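Two arms and a cup of water: inside a shared-workshop pouring build

The pouring rig at the Layug workshop began as a way to use up spare motors. The member who has put the most hours into it was after something that would run on a white tabletop and take up no more room than a sewing machine. It grew from there.

"I had one arm going and it could pick things up, which was fun for a week," he says. "Then I wanted it to pour, and you need something to hold the cup."

He chose drink bottles because the workshop recycling is full of them, and because they are awkward. A clear one is the worst. The small camera at the wrist sees straight through the plastic to whatever is standing behind. 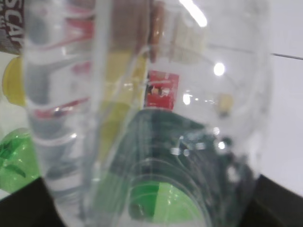 Seeing through the bottle

"The wrist view is all ridges and glare at that point," he says. "You get the colours of the other bottles bent around inside it. I stopped asking the software to find the edges of a clear bottle once it's in the fingers. It uses the fixed camera for that."

The grip took longer than the software. Thin plastic gives when you squeeze it, and a bottle that gives will push water out early. He went through eight sets of fingers before he settled on the current ones. The control program, which he calls Plurgate, also limits how quickly the wrist can tip. 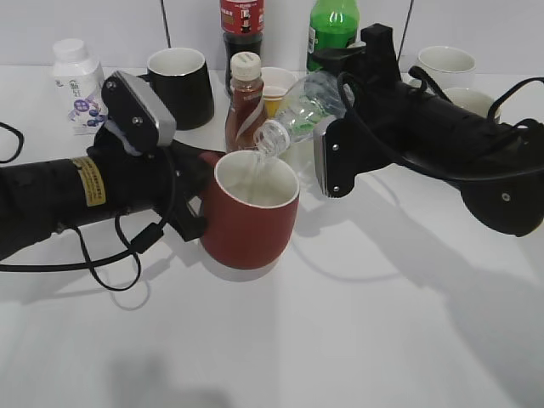 The right arm pours while the left holds the mug at a slight tilt.

Each pour is set for 200 millilitres. He weighs the mug afterwards on a kitchen scale and writes the figure in a notebook. Most are close enough for him. The ones that miss usually go over.

"Stopping is harder than starting. By the time you decide to tip back, there's still water in the neck."

He has kept the other cups and bottles at the back of the table on purpose, so the arms have to work around them. Cable routing is still a sore point, and he wants longer leads with proper clips before winter.

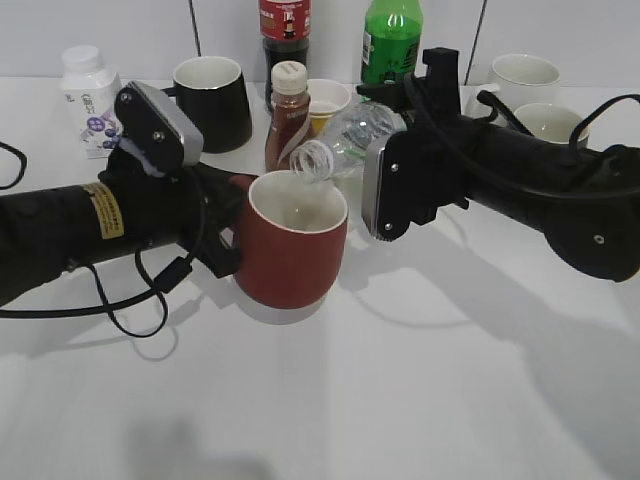 The parts have cost him roughly $1000, spread over five months. He thinks a careful buyer could do it for less. His next job is a tray under the table edge, then a second try at juice, which is thicker and leaves a sticky mess when it misses.

"Water first," he says. "I'm the one who mops."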